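Hillus shelf photos – read me first

Version 3, last touched 2025-12-29

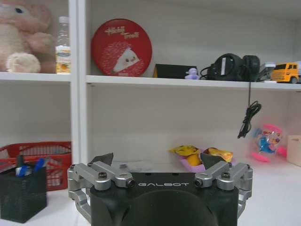 Upper shelves, either side of the divider: plush toy and bottle on the left, round red tin and headset on the right.

Hi! I put this set together because I wanted pictures of shelves the way people really keep them, with toys next to tins next to whatever got put down last. There are 2526 photos in it, sorted into six folders by the kind of shelf. The white units are all in the folder called Bruvau, which is just my nickname for them (the tall bookcases are Flodska, don't ask me to rename them now).

What I label: soft toys, figurines, bottles, tins, boxes, and anything with a cable. Cables get their own label, even when they hang over the front of the shelf into the bay underneath, like the headset's does – I went back and forth on that for most of November. Tins keep the tin label when they're standing on edge. A flat box I can't identify is simply "box, flat".

Known problems: two folders still have the old colour names, so you'll find "purple" and "lavender" used for the same sort of thing. Lettering on lids is typed exactly as I read it, odd spellings included.

If you spot a wrong label, send me the folder name and photo number and I'll fix it in the next version.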